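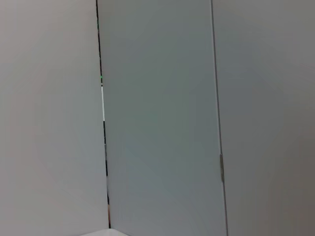
Dinesh Rathore
I'd check the floor before touching any hinges. A gap that gets wider as it goes down is nearly always the carcass leaning, and if you wind the hinges over to hide it you'll be doing it again by spring. Put a long level against the side of the unit and then another across the bottom, front to back. What's it standing on?

moorgate_lin
It's standing on the original boards in the back room, with adjustable feet. The unit is the Giddale corner cupboard in two greys, bought flat and put together in November. The side panel is the warmer grey and is fixed. The door next to it is the cooler one, no handle, push to open. I measured the gap with drill bits this morning: up to 7 mm at the bottom. The top is tight enough that I can't get a card in. Door height is 1182 mm if that matters.

Level on the side says it's fine. I haven't done the bottom yet.

Normand Doucette
Had the same cupboard, same problem. It was the hinges. They're Kofler ones and the bottom one on mine had worked loose from its plate. Half a turn on the rear screw and it was back where it should be. I wouldn't start jacking up a full cupboard on the strength of one gap.

Dinesh Rathore
Not saying jack it up full. Empty it first. And a loose plate usually lets the door drop, so you'd feel it catch at the bottom when you shut it. Lin, does it catch?

moorgate_lin
No, it shuts cleanly. You can just see into the cupboard down the slit, which is the bit that annoys me. My sister says she'd never have noticed.

tea_and_shims
Which side is it hinged? If it's hinged on the far side then the gap is at the opening edge and both of you could be right. On a door that width a tiny error at the hinge side shows up as a lot more at the other.

moorgate_lin
Far side. Two hinges, no middle one.

tea_and_shims
Then do it in this order.
Open the door and try all the screws by hand, including the ones holding the plates to the carcass.
Shut it and look at the gap again.
Level on the bottom, front to back and side to side.
Feet next if it needs it, a quarter turn at a time.
Side adjustment on the hinges last, bottom one first.

Normand Doucette
That's a whole Friday evening for something a screwdriver will sort in two minutes.

Dinesh Rathore
It took me longer than that to find out mine had been screwed to the wall while it was twisted. Worth loosening the wall bracket before you adjust the feet, or the feet won't do much.

pebbledash
Slightly off topic, but are the two greys meant to be that different? I ordered the Giddale pair from Fliton and sent the door back because I thought they'd packed the wrong one.

moorgate_lin
They're meant to be different, it says so on the order. I like it. It does depend on the light though, in the evening you can hardly tell.

pebbledash
Wish I'd known. The replacement was the same colour, obviously.

moorgate_lin
Update. Took everything off the lower shelves, which was mostly Christmas wrapping and a box of jigsaws. All the hinge screws were tight, sorry Normand. The bottom was out of level front to back and also towards the wall. Loosened the bracket, brought the front foot up in quarter turns, seven in all, and the gap is now 4 mm at the bottom and a bit less at the top.

Normand Doucette
Fair enough. I'd still use the hinge for the last bit though.

Dinesh Rathore
Agree with that. Leave it a week before you do, old boards settle. Then tighten the bracket up again.

moorgate_lin
Will do. Does anyone know if the Lalside branch still sells the felt strip for the edges, or is it online only now?

tea_and_shims
They had it last month, near the hinges at the back. Get the grey, the white goes grubby.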